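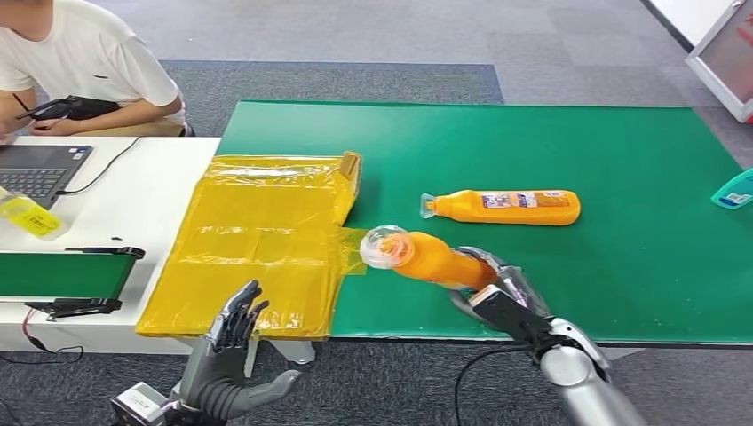 Right hand holding one orange bottle by the base, left hand open in front of the taped box.

October 2021, Thursday, Stuststead

Second day on the Teltum task list. The question from Dostell is the same as in February: can a two-armed machine clear and repack a bench well enough that a shop would leave it alone with the job? My short answer tonight is no for the whole chore and a qualified yes for parts of it.

The bench chore is written up as four steps. Pick a bottle lying on its side, turn it upright, set it in a carton, close the carton. A person does this without looking for more than a second at any one item. Our log for the Teltum work now has 1,524 entries, and most of the failures are still in step one.

Bottles

Bottles lying down are worse than bottles standing up. They roll when touched off center, and the body is wider in some places than others, so the fingers close on a slope. The Bunnag grasp planner prefers the middle of the body. I moved the target toward the base this morning and the slips dropped. With the hand at the base the neck is left free, and that is what you want if the next step is to put the thing down the right way up.

The cost is torque. Holding a bottle by one end puts the load out past the fingertips, and a full one sags. I lowered the wrist speed for the turn and accepted the time. A clerk would have finished the shelf.

Clear caps remain a nuisance. The planner finds the orange plastic and treats the cap as if the bottle ended before it, so the clearance comes out short. I added a fixed margin. This is a patch and I have written it down as one.

Wrist view is still poor at speed. When the bottle passes close to the camera the label smears and there is nothing on it to read. If the chore ever includes sorting by label, the arm will have to pause for it – another second or so per item.

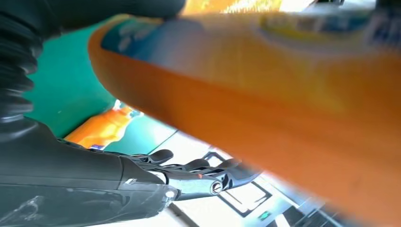
Film and tape

I had expected the yellow film to be a side matter. It took up the afternoon. A rigid object stays where the last measurement put it, and film does not. It creases, it hangs over the table edge, and it lets enough light through that the depth reading comes and goes.

Tried a pinch with the fingertips, nine attempts, two holds. Tried pressing down and dragging, which moved the film and also moved a bottle. Stopped there. A loose end of tape is the same problem in a narrower strip, and I have no method for it that I would show to a customer.

Closing a carton therefore stays a human step on the list. I do not see that changing with the present hand. 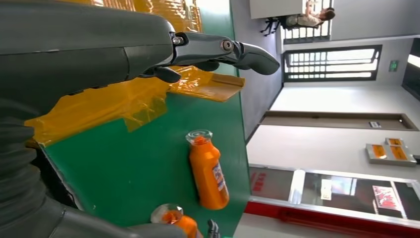
Hand partly open over the film, bottle lying on the green surface.

For tomorrow: 100 picks at the base, same speed, no film on the table. Then the same run with film, so the two can be compared. Log the drops by cause this time. The February sheet has 525 rows and one column called "other" that is nearly full.

Also ask Dostell what failure rate they would put up with. They have never given one, and without it "ready" has no meaning. For a kitchen I would guess people forgive a slow machine sooner than a dropped bottle. For a shop floor it may be the reverse.

Packed up late. Wrist bellows to be checked before the first run.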